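The Long Way Through a Small House

By Zainab Dauda

My aunt in Nenby had a theory that a house is lived in at its edges. She meant the lip of the counter, the end of the table nearest the door, the arm of the sofa where the mail goes. The middles take care of themselves, she said, and she would wave her dishcloth at the middle of whatever room we were standing in. I thought of her all through February, when I moved into a one-story place in Kaltthorpe with 13 boxes and a sofa, and found that every one of those boxes wanted to be emptied onto the same white table.

I have been writing about small homes for this magazine for a long while now, and I've walked through a good many of them, and I still don't know how to keep a flat surface clear. I do know a little more about how it fills up. It starts with one thing set down on the way to somewhere else, a package you mean to open after lunch, and by evening it has company. Metal things are the worst of it in my experience, all those rings and bars and screws that belong to something, surely, and can't be thrown out until you've remembered what. 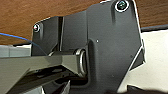
Ekwueme wrote to me after my last column to say that loose hardware should go in one jar, never two, and that the jar should be glass so you can see the washer you need without pouring the whole lot out on the floor. I took that advice and bought the jar. It is half full already, and I have been back to it more times than I would have guessed, mostly for picture hooks.

The table took longer. I had always thought of a big white top as a kind of luxury, all that bright space to spread out on, and it is a pleasure in the morning when the light comes across it. But a white surface shows you everything you've left there, and it shows you from the sofa, too, when you have finally sat down with your feet up. For a while I tried a rule that only food could live on it, which lasted until the first parcel. Then I tried a bowl. A bowl at the near end of a table is an old trick, and I'm fond of it – keys and change go in, along with the odd candy, and the far end has a fighting chance. Packages and pouches still drift down there. I let them gather until supper and then I walk them home, one armful at a time, which is slower than a basket but gets me around the whole house. 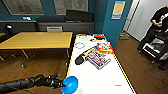
Put the sofa where you can see the mess from it, came one reader's view, or you'll never get up and deal with it. I laughed when I read that, and then I looked over at my own sofa and saw that I had done it by accident. She paid $223 for hers secondhand and says it has saved her more than that in temper.

A second table helps, if you have the floor for it. Mine has a wooden top and came from the Zernar market, where I talked the man down from $298 and then felt so bad about it that I bought a lamp as well. It is where I pay bills and peel potatoes. With wood I am more forgiving. A crumb or a pencil looks settled on a honey-colored top, as if it had been invited, and I can leave it until tomorrow with an easy mind.

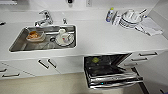 A Word About the Sink

My aunt washed up after every cup. I don't, and I've stopped pretending to visitors that I do. A bowl from lunch and a cup on its saucer can sit in the basin for the afternoon, and the kitchen will be none the worse for it, though I do like to run some water into the bowl before anything sets hard. What matters more to me is that the soap stands close to the rack and the rack has room in it. If yesterday's plates are still standing there on edge, put them away first. I must have washed up almost 1000 times in my old kitchen with a full rack at my elbow, balancing wet saucers on top of dry ones, and grumbling the whole way through.

So now the plates go up while the kettle is on in the morning. By the time the tea has steeped there is space for whatever the day brings, and I carry my cup over to the end of the table nearest the door and open the mail.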